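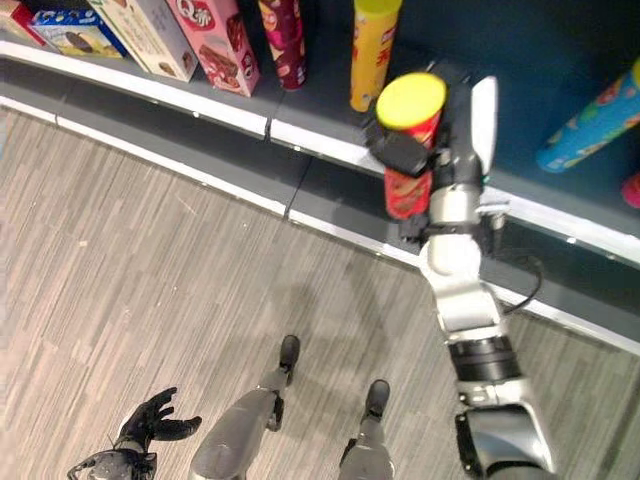
Snack cans at the practice shelf in our Parkusville shop, with the red one in the gripper.

About Us

Hi, I'm Bindu Acharya, and I started Citumach with Ivana Cáceres in a rented unit in Parkusville. We teach walking robots to put groceries on shelves. That's the whole company! Ivana writes most of the motion code and I do the customers, the parts orders and (more often than I'd like) the carpet tiles.

People who find this page usually want to know about the March incident, so I'm going to talk about that before anything else.

We were partway through a restocking trial at Condori, a small grocery chain that had given us an aisle after closing time. The robot had a can in its grip and was bringing it in over the shelf rail when the force reading from one finger froze. The software kept seeing the last good number, decided it wasn't squeezing hard enough, and squeezed more. The can folded, the lid shot off and the robot leaned forward to follow a load that wasn't there anymore. It went into the shelf with its shoulder and brought down a good part of a snack display. Ivana hit the stop button. No one was hurt, but a Condori night clerk had been standing closer than she should have been, and that part was our fault. We'd put tape on the floor and then let people drift over it.

I didn't sleep much that week. We called Condori the next morning, paid for the display, and pulled every robot we had out of stores.

The cause was a cable. It runs in a loop near the wrist, and on that unit the loop had been left a bit long, so it rubbed each time the arm reached out and down. We went back through 422 logged runs and found the same frozen reading in earlier ones — short enough that we'd missed it every time. That one still stings.

So we changed some things. A force reading that doesn't move for 30 milliseconds now counts as a fault, and the arm holds still and waits for a person. Grip force has a hard ceiling set in the motor controller, where a bad sensor can't talk it up. The wrist cables get checked by hand before the first run of the day, and we replace them after 1,000 reaches no matter how nice they look. And one of us does nothing but watch the floor line during store trials. No laptop, no phone.

We also built ourselves a tougher practice shelf. Ivana likes to tip a can on its side or shove a box crooked before a run, and the seam where two shelf sections meet has caught us out more than once. We're up to 2,000 reaches a month on it now.

Our arm supplier, Tronda, has been patient with my long emails about strain relief, and Condori has agreed to have us back once they've read the full report and watched the stop tests themselves. Fair enough, I say.

If you run a store and want the report too, write to us and I'll send it over, log plots and all. You're also welcome to come by the shop and push the red button yourself — everybody gets a turn!

Page last updated May 23, 2022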